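Learning to dye with onion skins (and everything else in the kitchen)

2022-07-28
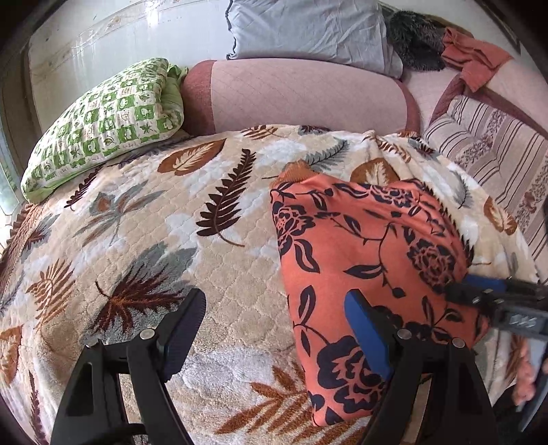
Coral-orange with navy flowers, on the leafy blanket.

I have a new obsession and it lives in a stockpot. Since April I've been saving onion skins, the dry papery brown ones, and cooking them down into dye, and I can't believe I got this far in life without trying it. The color that comes out of something I used to sweep off the counter! It's a gold so warm it looks like it ought to cost money.

It started at the Clarkham library, of all places, where Salma Belhaj was running an evening class on plant dyes. I went for the air conditioning and came home with a tiny square of wool the color of marmalade and a list of things to stop throwing away. Avocado pits. Black tea bags after they've been used. Carrot tops. My freezer has a whole drawer of this now, and my husband has asked me to label it after an incident with a smoothie.

The way I do it is pretty simple. First I wash the fabric, properly, with very hot water and no softener. Then it goes into a pot with alum and simmers for an hour, and that's the step I skipped the first time, so my first pillowcase was gold for two washes and then the color of weak tea. The alum helps the color hold on. I buy mine by the bag from Ullari, a little craft supplier that also sells the nicest cotton thread, and one bag lasts me forever.

While that's going, the onion skins get their own pot. I fill it loosely with skins, cover them with water, and let it simmer until it looks like strong coffee. Strain it, put the wet fabric in, keep it barely simmering, and then (this is the hard part for me) leave it alone. I turn off the heat and let it sit overnight with the lid on. Opening the lid in the morning is the best bit of the whole thing. I've gone down in my socks at 6 to look.

Things I've dyed so far: two pillowcases, a set of napkins, a cotton nightgown that had gone gray, and a skein of wool from Sqalli that drank up the color like nothing else. Wool is a joy. It goes deep and glowing where cotton stays soft and buttery. Linen is somewhere in the middle, and I love it for napkins because the little uneven patches look right on a table.

The avocado pits were a surprise too. You'd expect green, and you get pink! A dusty, peachy pink, different every single time. My tap water is hard and I think that pushes it toward brown, so for the last batch I used rainwater from the barrel and got something much closer to a rose. I've done 3 batches now and written down the water, the pot and the weight of the pits for each one, and I still couldn't tell you what the fourth will look like.

A few notes if you're starting out. Keep your dye pots separate from your cooking pots, even for onion skins, once alum is involved. Mine is a dented steel thing I found at the Skarkent flea market. Open a window, too, as onion skins smell wonderful for twenty minutes and then like a soup you regret. And stir more than you think you need to, or you'll get dark creases where the cloth was folded over on itself. (I like those, but you might not.)

Red cabbage I can't recommend yet. It was a gorgeous violet in the pot and a sad gray-blue on the line, and by the end of the week it had faded to almost nothing. If anyone has had better luck with it, please tell me what you did! I've also got a jar of rusty nails soaking in vinegar on the back step, which should turn the gold to an olive green, and a bedsheet already cut up into test strips. I'll post the colors when they're dry.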